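This folder is the written half of our clothes-folding notes, and it has grown rather more than I meant it to. It started as a page I kept for myself, then Lenni Lehtinen asked for a copy, then Khôi Cao wanted the bit about jackets, and by June it seemed kinder to everyone to put the whole lot in one place with a proper file at the front. So, welcome – and do make yourself a cup of tea, as I tend to go on a bit.

# Brolik folding notes

Brolik is a small collection of pictures and written notes on folding everyday clothes at home, on whatever flat surface you happen to have. Most of it was done on beds, because that is where most people I know fold their washing. Last tidied up in July 2026.

## What's in the folder

| Part | What you'll find |
|---|---|
| `tops/` | T-shirts, vests, thin jumpers |
| `jackets/` | anything with a front opening and a bit of body to it |
| `odd-ones/` | dungarees, dressing gowns, a cape |
| `notes/` | my own comments, one text file per garment |
| `words.md` | the names we settled on for parts of a garment |

There are 4,000 pictures altogether, and 500 of them are in `jackets/`. The notes are patchier. Some garments have a full page and some have a single grumpy line from Arvo Saarela about linings.

## Jackets, which need a bit more patience

Varsity jackets are my favourite thing in the whole collection, and also the thing that taught me the most. The ribbed cuffs and hem pull in while the body wants to sit wide, so the jacket never lies quite as flat as a shirt would. The sleeves are often a different colour from the body too, which helps enormously when you are working out what has ended up where.

My usual way goes like this:

1. Lay the jacket front side up and smooth it from the collar down to the hem.
2. Bring the two front edges together. You needn't fasten the snaps, although Teodor Sundqvist always does.
3. Fold one sleeve across the body, then the other, and ease out any sharp bend at the elbow.
4. Turn the sides in, then fold the hem up towards the collar.
5. Press down gently with both hands and tuck in any cuff that has wandered out.

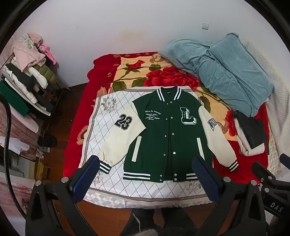
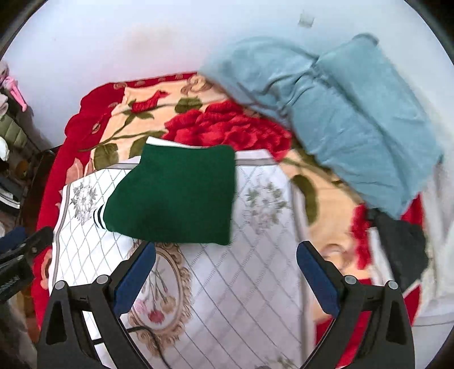
Step 3 is where people differ most, and I have stopped trying to settle it. Ville Kallio lays both sleeves straight down the body, one over the other, and gets a slimmer parcel that suits a drawer. Mine comes out squarer and a little thicker, which I like for a shelf. Both are in the notes, under `sleeves-down` and `sleeves-across`, and you are very welcome to send a third.

If there are snaps down the front, run your palm over them before the last fold. Should two of them be sitting one on top of the other you'll feel a hard lump straight away, and shifting one edge over by a finger's width usually sorts it out. Embroidered patches like to be kept flat where you can manage it, though I wouldn't lose sleep over it.

## Surfaces and covers

A firm bed is lovely to fold on, but a fluffy blanket grips the cloth and drags it as you turn it. I find a quilted mat on top makes life much easier, and a pale one is a treat for dark clothes. A busy floral print on a cover is no trouble to the folder, only to the person looking through the pictures afterwards for a patterned blouse (Lenni has views on this, see `notes/blouses.txt`).

## Words we use

- **Front side up** – the opening faces you, whether it is fastened or open.
- **Body** – everything that isn't sleeve, collar or hem.
- **Parcel** – the finished fold, however neat or otherwise.
- **Wanderer** – a cuff, cord or label poking out of the parcel. We keep these in and don't mark them as mistakes.

## Known gaps

Hoods are badly covered. The notes called `prenier` were written before we had agreed on our words, so "flap" in there might mean a pocket, a collar or a cuff, and I'm afraid you will have to work it out from the rest of the line. Still to be written up are 60 of the jacket pages, mostly the padded ones. Children's sizes sit in with the grown-up ones for now.

## Using and adding to it

Please use the notes however you like, and mention Brolik if you pass them on. New pages are best sent to Khôi, one garment to a file, with the fabric on the first line if you know it. Leave it blank if you don't – a blank is easier to put right later than a guess.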